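Unit 6: Caring for Teeth and Gums Between Visits
Montoya Dental Assisting Program, evening section

Welcome back, everybody. Tonight we talk about the part of dentistry that happens at home, in front of the bathroom mirror, usually when people are tired and want to go to bed -- so be kind when you bring it up with patients.

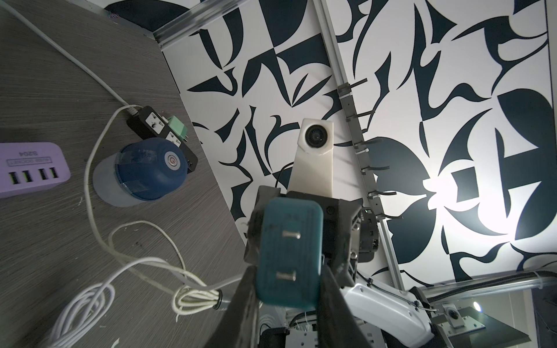 Plaque starts forming again soon after a cleaning, and it likes the spots a brush misses. Have your patient tilt the bristles toward the gumline and make small, gentle strokes. Many people press far too hard, poor things, and an electric brush with a pressure light can help them ease up. If they travel, remind them to check the charger first, as a plug with two flat prongs like the teal-blue adapter won't fit every wall outlet in the world. Then floss, curving it around the side of each tooth.

Next, the chair talk. Patients lying back can't see your face very well, so tell them what you're about to do before you do it, and agree on a hand signal for stopping.
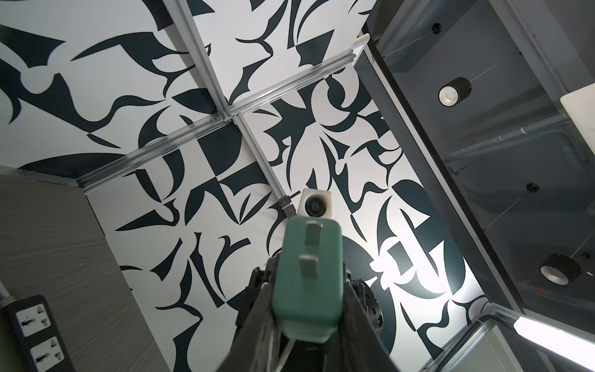 Black-and-white patterned panel, seen from below

For practice, pair up and use the Wisia worksheet, pages 30 to 39. Take turns being the nervous patient, and please do ham it up a little!
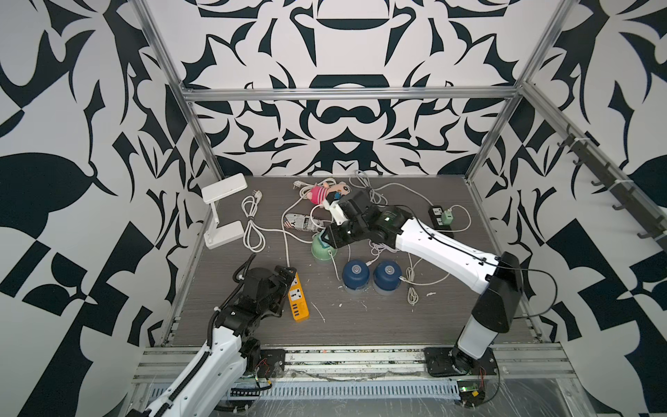 Should a patient stop flossing if the gums bleed?
Gentle flossing should usually continue, but bleeding that doesn't settle down needs to be looked at by the dentist.

Read the Prarnia chapter on gum disease before next class and bring your mirror.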